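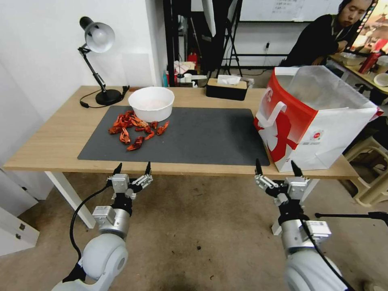

Week 6 of Work and Machines takes up the jobs left over once the interesting part has been automated. Our running case is the lunch table at Giltis, a small company that builds software for shippers and has lately let a two-armed robot clear up after its staff. Bring a pencil. A heap of red crayfish shells next to a bowl on a dark desk mat may look like a mess to you, but to a work analyst it is a task with a start, an end and a great many arguments in the middle. Is a claw trash? Is a claw trash if somebody was saving it? At Giltis the question went to Ragnvald Myklebust, whose job title at the time had nothing to do with claws.

Terms for this week

Residual task: whatever the machine leaves for a person. It is seldom in anyone's job description and it always happens at 12:50.
Task boundary: the point where the machine's work stops and yours begins. On paper it is a line. At Giltis it was Ragnvald.
Tidying debt: the extra order people have to keep so that the machine can cope. Before the robot, lunch went wherever there was room.

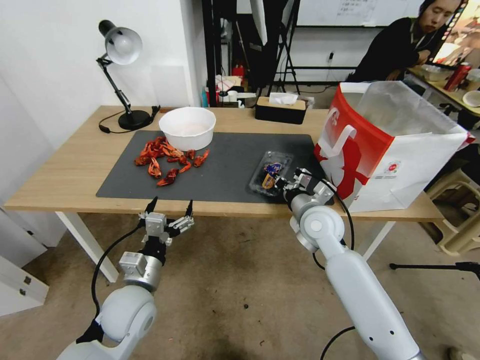 Reading time: 4 minutes (700 words in the course reader, "Who Clears the Table?")

As you read, keep track of who gains time and who merely gets it moved around. A plastic takeout box in a gripper is one item off somebody's list. Ask whose list it was, and whether that person was asked. Ingvild Tveit, who ran the office, saved her afternoons and lost her mornings to writing rules about lids. 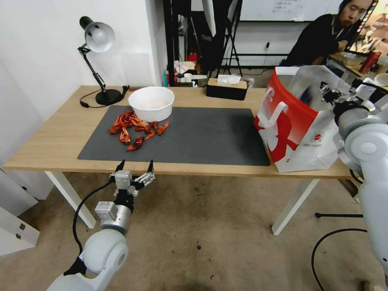

Ronja Eklund writes that she took this course last year and finds the reader too gloomy. At Hellström, where she works now, people grumbled for a month, then stopped wiping tables and never brought it up again. She would also like it known that the lid rules were quite good.

For Tuesday: pick one chore at a place you have worked and write down its residual tasks. One page. The break room microwave has been done.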